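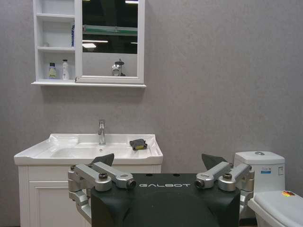
Zarden Home Forum > Bathrooms > Small vanities

gintare_p
October 22, 2018
We're replacing the vanity in the small bathroom and I'm down to one style: white cabinet with the raised panel door, ceramic top with the basin molded in, single-lever faucet at the back. Over it would go a white wall cabinet, open shelves on the left plus a mirrored door. The set is 577 at Fankhauser. Does anyone live with open shelves over a sink?

umagi
Had them four years and took them down in June. Everything on the bottom shelf had water spots and toothpaste on it. Get doors all the way across.

S. Shehu
Disagree with umagi. Three small compartments hold what you use every day and you don't have to open a mirror with wet hands. I wipe mine when I wipe the basin.

umagi
You wipe yours. My kids don't.

rasa_v
I'd worry more about the paneled door. The grooves collect dust and hair spray. Flat doors take one pass with a cloth.

gintare_p
I like the panels, so I'll put up with that. What about the one-piece top? My old sink had a seam that went black.

S. Shehu
That's the best part of it. No seam around the bowl. Just don't leave a sponge sitting on the rim – I used one with a rough side on mine and there's a dull patch now.

agnese_n
Measure the faucet before you order the wall cabinet. A tall one eats up the space under it. Ours is a Voder and we had to move the cabinet up, so now my mother can't see herself in the mirror.

rasa_v
How wide is the wall, gintare_p?

gintare_p
65 cm between the door trim and the shower. Will check the faucet height tonight. Still leaning toward the shelves, sorry umagi.

umagi
Fine by me – put baskets in them at least.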